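2/16/18

Back on the can-to-basket set for Drorkley! Elsie Heywood took over the grippers after lunch and I sat at the laptop tagging takes. We're at 2,132 good ones (the goal is 4,000 by July, gulp).

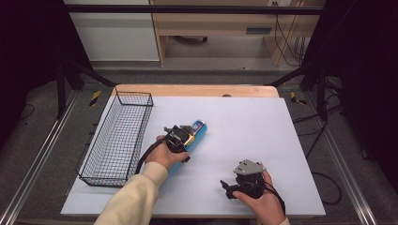

Blue can in the right gripper, basket still empty.

Tossed 12 takes today, mostly cans squeezed too near the end so they swung on the way over – my fault, I'd told her any grip was fine. New rule is to grab near the middle and pause a beat before letting go. Next up: turn the basket a bit every 10 takes.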